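November 27, 2024

Picking up where I left off on the approach policy for Stoltora. The version with the fixed crop kept drifting left on the mesh cabinet, so I retrained with random crops and left everything else alone – same 924 demos, same seed, same learning rate. I took the checkpoint at 400 epochs because the loss had been flat for a while and I wanted my afternoon back.

Yasaman Moradi thinks the drift comes from the wire grid and the black lines on the cloth pulling the features around. I'm leaning toward her view now! The wood front is easy, it's the gridded stuff next to it that worries me.

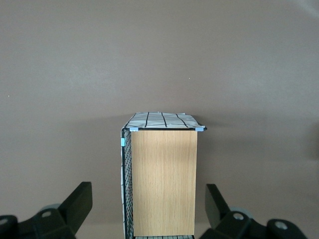 Does random cropping cost us anything at run time? Only the crop itself, and we use a center crop there, so the control loop stays at the same rate.

Ran 200 rollouts in the Mirnlow sim first (almost no drift, but the sim textures are way too clean, so I don't trust it much). On the real arm I only got through 3 starts before the logging script filled the disk again. Cleared it, moved the old runs over to Vovbridge.

Still to do: a proper batch of real starts, then the same thing with the grid cloth swapped for a plain one. If Yasaman is right the old checkpoint should behave on plain cloth too. I'd like that done before the December demo – ask her which cloth she wants.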